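**Two arms, one planner: left arm waits for no clear reason**

**Érica Bastos**
We plan both arms as one group, with each plate as a goal region. The left arm often stops until the right one has finished, even with plenty of room. Padding is 20 mm. Planning times out after 6 seconds. Is it the padding?

**Spyros Raptis**
Probably not the padding. Plan each arm separately and check the paths against each other in time. A joint group holds both arms to the slower one. Log the closest distance at each step – that will show you what is blocking.

**Vanderleia Nogueira**
Had the same. Check the cables are not modelled as one big box. Ours was.
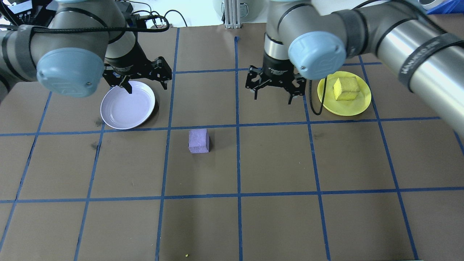
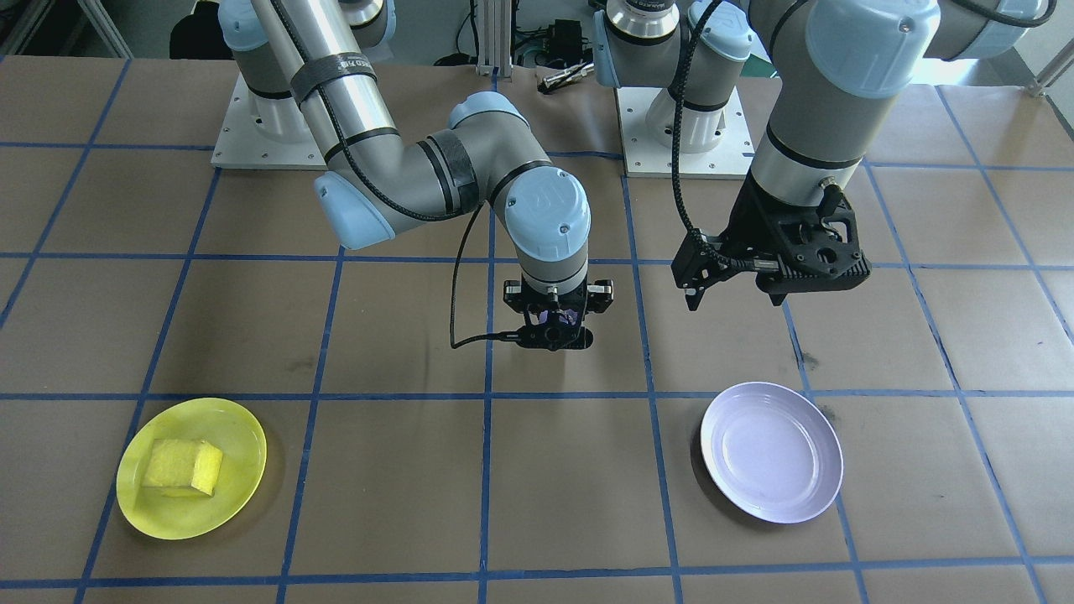

Two views of our cell, both with the yellow sponge on the yellow plate. – V.N.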